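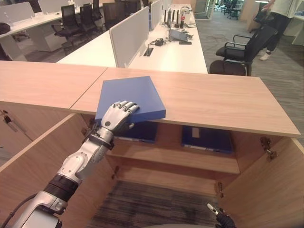 Left hand on the folder, binder cabinet open. Head camera view.

15 November 2019
Hand comparison, cabinet station, day 2
Present: Kwon, Riis, me (S. Rashti). Egilsson in after lunch.

Goal for today was the same as yesterday: run the folder task with the five-finger hand and compare against the two-jaw Brotlow gripper. The task is to start with the folder flat on the counter, pull it toward the front edge, grasp it by the overhang and put it on the shelf in the cabinet underneath. Binders stay on the shelf the whole time as obstacles. Both doors stay open.

Setup. Controller is the Deltine unit, firmware unchanged since March. Camera at the head only, no wrist cameras. Jin-sol wanted the wrist cameras back on but the bracket for the five-finger hand still isn't made, and I didn't want one hand to have views the other doesn't. Calibration redone first thing. Joint zero on the left wrist had moved again. Third time. Inger marked the flange with a paint pen so we can see if it is slipping mechanically or if the Deltine is losing the offset at power-down.

Five-finger hand, drag phase. Fingers flat on the cover, press, then pull toward the robot. Pressing with the fingertips alone was bad yesterday: the folder turned under the hand and ended up at an angle to the counter edge. Today we put the whole length of the fingers down before pulling. Much better. The folder stays close to square and the contact force reading is steadier. It costs time on the approach, since the wrist has to come in low and the forearm ends up nearly parallel to the counter. Planner rejects a lot of these poses near the edge because of the open left door. I shrank the padding on the door model and most of them went through.

Counter seam: kept an eye on it. If the folder starts across the joint between the two panels, the corner can catch on the way over. Start position is now to the right of the seam for all scored runs. We should do a separate set across the seam later, but not mixed in with these.

Grasp phase. Thumb under, fingers over. Works when enough of the folder sticks out past the edge. When it doesn't, the thumb hits the front of the countertop and the hand stops on a current limit. Limit is set conservatively. Frida E. thinks we can raise it for the thumb only. I would like to see the tendon data sheet first.

Brotlow gripper, for comparison. No flat contact surface to speak of, so the drag uses the closed jaws as a pusher on the top face. It scratches the cover and slides. Once the edge is out over the counter, though, the grasp is better than anything the hand does: jaws close, folder is held, done. Placement on the shelf is also easier to plan since there are no fingers to keep clear of the binders.

Timing. Mean for the five-finger hand 24 s from first contact to release. Brotlow was quicker by 3 s, but only counting runs where the drag worked. Total runs logged over the two days, both grippers, 158. Full table is in the shared folder under Nitetti. The column headed "retry" is wrong for yesterday's morning block, I was logging operator stops there too. Will fix.

Right arm. Parked low with the hand just in view at the corner of the image. The folder segmentation sometimes picks up the fingertip as part of the folder when the two get close. Masked that corner in software for now. Better to move the park pose outward, but it then gets too near the right door. Jin-sol will look for a pose with the elbow higher.

Lighting. Didn't change anything. Detection on the folder is fine. The binders on the shelf are harder, dark covers in a shaded cabinet. Exposure locked at yesterday's value, otherwise it hunts whenever the arm crosses the view.

Open items
- Wrist offset: check paint mark Monday before power-up, then again after (Riis)
- Thumb current limit, get data sheet from Thoroddsen (me)
- New park pose for right arm (Kwon)
- Correct retry column (me)
- Seam runs, separate set, both grippers
- Ask Frida Ketilsson if the wrist bracket can be printed in the stiffer material. The last one flexed.

Stopped after the last Brotlow block. Arms homed, Deltine left powered on over the weekend on purpose, for the offset check. Do not switch it off.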